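What the Nedo kit does for your money

Several of you have written in since the spring to ask whether the Nedo hand-held gripper kit is worth buying. The question usually arrives with a link to the same sales page, the one that says a team can be "collecting useful demonstrations before lunch." We borrowed a kit from Plarken, the reseller, and kept it for 18 days. My short answer is that the hardware is decent, the service plan is hard to defend, and lunch came and went.

If you haven't followed this corner of the market, the pitch goes like so. You pick up the gripper, do a household job with it, and the camera on the tool records what you did. Nedo's software turns the recordings into training material for a robot arm, which you are assumed to own already or to be on the point of buying. Plarken sells the kit alone or with a plan called Hutura, where you send in your sessions and their people sort, trim and label them.

We settled on cloth handling for the trial. Cloth is what the brochure leads with, and it's also where most of these products get shaky. Mei Esposito and Oratile Sithole did nearly all the recording between them, small pieces of fabric on a big wooden table, picked up, moved, flattened, folded when they could manage it.

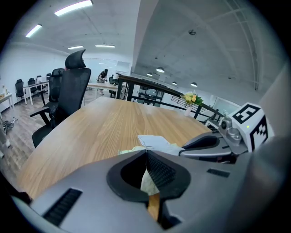 A cream cloth in the gripper, with a flat white piece on the table behind it.

They logged 318 sessions. Mei got comfortable with the grip on the first afternoon and has little bad to say about how the thing feels in the hand. Oratile has smaller hands and had a harder time of it. She could work well enough for 9 minutes or so before she wanted to put it down, and the kit comes in one size. Plarken told us a smaller handle is "on the roadmap." I have been reading about roadmaps in this newsletter's inbox for years and I'd suggest you buy the handle that exists.

The black rubber lining in the jaw is good. Thick fabric stayed where it was put. Thin fabric was another matter — a single layer lying flat on a smooth table is a nuisance to pinch, and both of them ended up nudging up a wrinkle first and grabbing that. It works, but it means your recordings are full of wrinkle-nudging, and whatever learns from them will presumably learn that too. The manual doesn't mention it. The demo video opens with the cloth already bunched up, and I leave you to make of that what you like.

Setup took us most of a morning. The marker cubes have to be checked before each batch, and the checking tool gives you a red or green result with no hint of what went wrong when it's red. Ruxandra Gavrilă, who handles our software reviews, found that restarting the program cleared about half of the reds. The other half went away when she closed the blinds. Neither fix is in the troubleshooting pages.

Then there's Hutura. We sent in the full set and got it back with 46 sessions rejected. Fine, some of ours were bad. But the rejection notes were one or two words each ("motion," "view," "other"), and when Ruxandra went through them she thought plenty were no worse than the ones that passed. She asked for the rules. She was sent a link to the sales page. Rejected sessions count against your monthly allowance all the same, so you're paying to have them turned down.

Plarken did put me on a call with Naledi Maluleke from their support desk, who was frank and a good deal more useful than the documents. She said the notes are going to get longer and that new customers should begin with rigid objects and move to fabric later. I asked why the brochure begins with fabric. She said she would pass that along.

For comparison, Sibusiso Radebe has been using the older Motaung gripper for the same sort of work. It's heavier and uglier, and the jaw pads wear out. It also comes with a printed manual that explains what each warning means, and Motaung lets you do your own labeling with a free tool. He looked over our Nedo recordings and agreed the picture was cleaner. He didn't think it was cleaner enough to switch.

What we can't tell you is whether any of this makes a robot better at folding. We recorded; we did not train anything, and Plarken couldn't show us results from a customer who had. They have a chart, with no labels on the side of it. I've asked for the numbers behind it and will print them if they turn up.

If you already have an arm and somebody patient to run the sessions, the kit alone is a fair buy. Get the loan first, and have everyone who'll be using it try the handle. Skip the plan for now, or ask for the rejection rules in writing before you sign. Plarken's loan list is open again in May and the deposit is refundable, though ours hasn't come back yet.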